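Support > Vitness hand gripper > Set-up guide > Section 12: Jaws and pads

Search this guide Enter a word or part number Go

Contents Previous Next Print

12. Checking the jaws before cloth work

Revised 8 Jul 2021 by Orlando Puma, Varnero

The quick-start card claims the gripper is ready for cloth straight from the case. Don't take its word for it. Pads shift in transit, and a jaw that closes well on a block of wood can still make a mess of a folded sheet.

1. Switch off and wait for the lamp to go out. The card says two seconds. Ours have taken longer.

2. Wipe both blue pads with a dry, lint-free cloth.

CAUTION: No solvent. Chae sell a spray for this pad and call it harmless. We have yet to see any proof.

3. Press each pad with your thumb. If a corner lifts, fit a new pad (part 2244). Gluing the old one back is supposed to work, but we wouldn't rely on it.

4. Try the finger screws with the small driver. Stop as soon as they are snug. The threads strip easily, whatever the sales sheet says about them.

5. Switch on and close the jaws slowly on nothing. The pads should meet flat. If one leads, go back to step 4.

Now try it on real bedding. The test square in the case is thin, stiff and flat, and passing on it tells you very little.
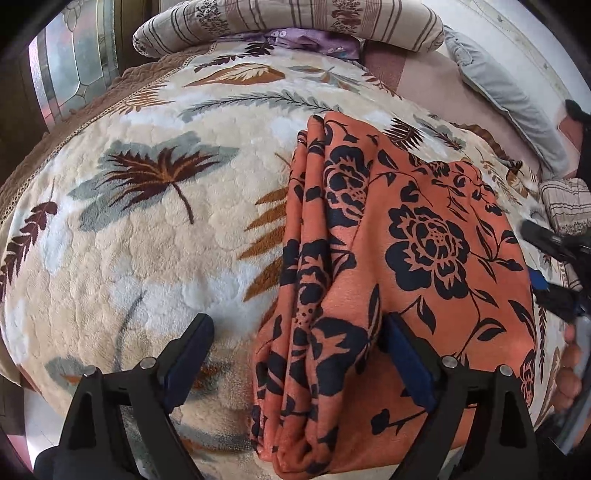

6. Close on a single fold first, then on a stack. Watch the pads as they take up the load. A slight dent in the cloth is fine; a pad that rolls or creeps is not.

7. Open fully and look for snagged threads. Deep pile is the worst for this, as fibres work their way in behind the pad where you can't see them.

NOTE: The counter asks for new pads at 2000 closings. Caroline Urio at our Stestlow workshop has changed them well before that on rough cloth -- and left them in well past it on smooth. Go by the state of the pad.

CAUTION: Keep fingers clear of the jaws while power is on. The soft-close setting is meant to prevent pinching. Treat it as if it didn't exist.

8. Write the pad change in the log, with the counter reading, then reset the counter. It does not reset itself, despite what the January edition of this guide said.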